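Briscombe Community Kitchen
Progress report to the Skolberg Fund, second half of the grant year

Summary
The evening meals program ran for all 6 months of the reporting period. We served the Briscombe hall as before and opened a second site at Vilthorpe in February. Spending is within budget except for gas, which is covered below.

Meals and attendance
The grant set a target of 100 meals a week across both sites. Briscombe reached its share early in the period. Vilthorpe was slow to start, mainly due to bus times, and moving the serving hour to 6 p.m. brought more families in. We now serve soup and bread first and the hot dish half an hour later, so people coming from work do not miss out.

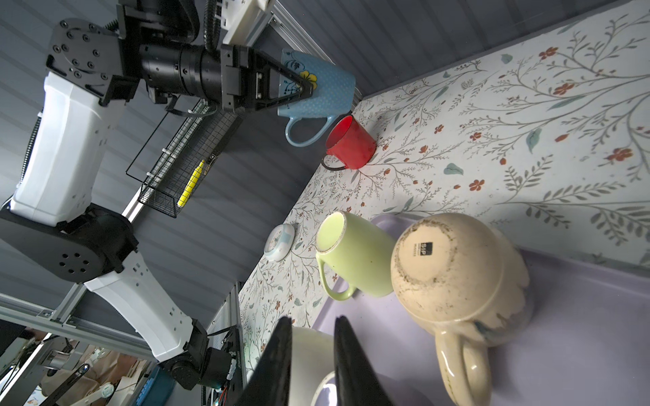 Food supply
Samarakoon Produce continues to deliver vegetables and rice twice a week. One delivery was missed in heavy snow and we used dry stock that evening. We would like to keep a larger reserve of lentils and canned tomatoes next winter and have priced this in the new budget.

Staff and training
Kavinda Mollah took over as kitchen lead at Vilthorpe. He has completed his food safety course, and 2 helpers are partway through the same course. Anoma Kanagaratnam still manages both sites and does the ordering.
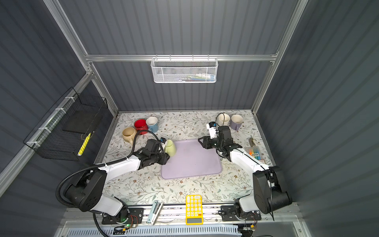 Costs
Gas at Briscombe went over budget. The old range was left on low between courses, and we have changed that. The repair to the walk-in cooler door was paid from the maintenance line.

Next period
We plan to start a Saturday cooking class for parents if the hall can give us the hours. The Vilthorpe lease needs to be renewed, and we are waiting for the landlord's terms. A copy will be sent to the Fund when it is signed.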